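Plastic dining chair rocks after refitting the legs

Posted in Furniture and Repairs by Nevoseck

I have an Atov dining chair with a white plastic seat and push-fit tubular legs. The legs came off for a house move in May. Since refitting them the chair rocks on a flat tiled floor. The floor is level, as the other chairs stand firm on it. Can the legs be adjusted, or is the seat warped?

Bakari Mbwambo

Check the legs before blaming the seat. A push-fit leg that stops short of its socket by a couple of millimetres will rock the chair. Work on a cloth so that the plastic does not get scratched.
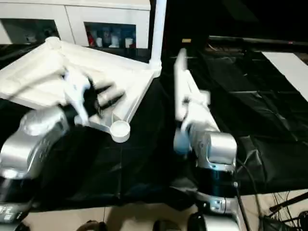

Steps

1. Pull each leg out and clean the socket with a dry brush. Grit at the bottom is the usual fault.
2. Swap two diagonal legs. If the rock moves with them, one leg is short or damaged.
3. Turn the chair over, press each leg home by hand, then tap the foot with a rubber mallet. Do not use a steel hammer – it splits the collar.
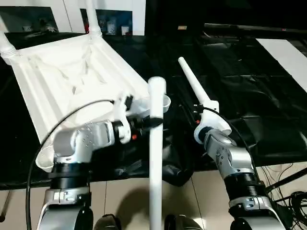 Can I glue the legs in once the chair stands level?

Leave them dry. Many glues hold poorly on this sort of plastic, and a glued leg cannot be replaced later.

If it still rocks after step 3, the seat has probably moved. A felt pad under the short leg will cure it.

Shirima

Had the same with mine, one leg wasn't in properly. Sat on it for a week and it went in by itself.

Rernbridge

Agree with the felt pad. Cork also works and lasts longer on tiles.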